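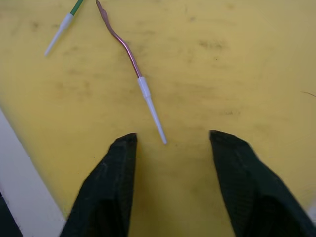
Celebrity couples used to announce themselves by leaving a restaurant through the front door. Now they do it by blocking and unblocking each other, and the rest of us are expected to keep up. I have spent most of October following the supposed romance between the lead singer of Zinard and one of the stars of Asura, a soap in which everybody has been married to everybody and at least one person has been married to his own surgeon. The evidence linking the two of them is as thin as a couple of loose wires on a yellow worktop, and about as likely to be connected to anything. It has still kept three gossip sites in business for the best part of a month.

It began at the Akinola Awards, where they stood next to each other on the carpet for 42 seconds. I know it was 42 because a fan account timed it, then published the clip again at half speed, which made it look like a honeymoon. By midnight there was a couple name. By breakfast there was a rival couple name, and the two camps had stopped speaking.

Then came the hotel. A guest at the Dalleo said she had seen the pair at the lifts, or had seen him at the lifts and heard somebody laugh in a way she recognised from television. His people said he was resting his voice. Her people said she was visiting an aunt. One site printed both statements under the headline "They Deny Everything", although neither had been asked about the other.
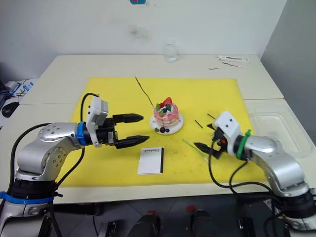

The fans, meanwhile, had moved on to jewellery. She wore a ring in episode 27 that had not been there in episode 20, and it took a weary post from the wardrobe department to explain that her character had got engaged. This was taken as a cover-up. So was his new single, a ballad about a lighthouse, in which the word "soap" can be heard if you play it loudly enough in a car.

I did ring a publicist, as one is supposed to. She told me she looked after neither of them, had no knowledge of the matter, and would like it known that they were very happy. I wrote that down and underlined it. Tickets for his winter tour, I see, have gone up again, and a meet-and-greet will now cost you 300 pounds – photograph included, questions about his private life not.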